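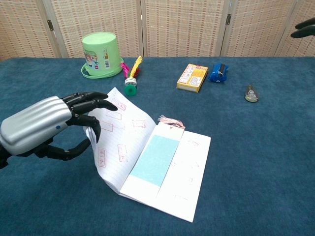

Figure 1. Thin-sheet task, bimanual setup. The left hand holds a page of the booklet between thumb and fingers; chest camera view.

Unit 4: Comparing end effectors on thin and flexible objects
Handout for the August lab block
Prepared by Édgar Llanos

1. Purpose

Earlier units treated grasping as a problem of rigid bodies with known shape. A sheet of paper breaks that assumption. It has almost no thickness to close on, it bends under the contact forces that hold it, and its shape during the lift depends on where it is held. In this unit you compare two end effectors on one such task and report where each one fails.

The two end effectors are:

Rastbridge hand. Five fingers, tendon driven, position control at each finger with a current limit.
Siqueira gripper. Two parallel jaws with flat rubber pads, force control on the jaw axis.

Both are commanded through the Husta controller, so the arm trajectory can be held constant while the end effector changes. Do not retune the arm gains between the two.

2. The page task

The booklet starts open on the felt. A trial has three phases.

Approach. The fingertips come down near the free corner of the left-hand page. Record the commanded height and the height at first contact. The felt compresses, and the two values will differ.

Separation. The corner has to come away from the sheets below it. With the hand, one finger drags inward across the paper until the corner buckles, and the thumb goes into the gap. With the parallel gripper there is no independent finger to do the dragging, so the whole wrist moves sideways with one pad in contact.

Lift. The page is raised while its inner edge stays in the binding. It should take up a smooth curve, as in Figure 1. A sharp crease near the fingers means the grip is too tight or the wrist path is too steep. Move the wrist along an arc centered on the binding; a straight vertical path pulls on the spine and will shift the booklet.

3. Grip force and paper

For a sheet held between two pads, slip begins when the pull along the sheet exceeds the friction available on both faces:

T > 2 μ N

T is the pull along the sheet, N the normal force at each pad, and μ the friction coefficient between pad and paper. Two remarks.

First, the expression assumes that both faces touch a pad with the same μ. If the thumb holds one page and the finger is pressing on another, the weaker contact is between paper and paper, and the pages slide over each other. This double pick is the most common failure in the student logs.

Second, raising N does not help during separation. A higher normal force pushes the corner flat into the felt and increases the chance of a double pick. Start low, separate, then raise the current limit for the lift.

4. Camera placement

The chest camera sees the table at a shallow angle. It gives a good view of the curve of the page and a poor view of the contact itself, which the fingers tend to cover. Use it for labeling phases and for spotting creases. Use finger current for contact timing. If the two disagree on the start of the lift, report both times.

5. Reference results

The table comes from last year's runs on the Printhorpe bench. Each end effector had 167 trials.

End effector / Completed / Failed
Rastbridge hand / 152 / 15
Siqueira gripper / 70 / 97

Completed means one page raised, no crease, booklet not shifted. The gap should not be read as a general ranking. The parallel gripper was run with its standard pads, and thin-edged pads were not tested.

6. Procedure

Home both arms and confirm zero current on all finger axes.
Place the booklet diagonally, with the free corner of the left page inside reach of the left hand.
Run the approach at reduced speed once, without contact, and check clearance to the other objects on the table.
Run the trial set. Leave the other objects where they are between trials.
Log the failure phase for each failed trial: approach, separation or lift.
Change the end effector, repeat the zero check, and run the same set again.

Stop the run if the page tears or if finger current stays at its limit after contact.

7. To hand in

a) A table of failures by phase for both end effectors.
b) One plot of finger current against time for a completed trial, with the three phases marked.
c) An estimate of μ from at least one slip event. State which surfaces were in contact.
d) One paragraph on a change to the Siqueira pads that would reduce double picks, with the force argument behind it.

Reading for the next unit: the course notes on compliant contact, sections 2 and 3.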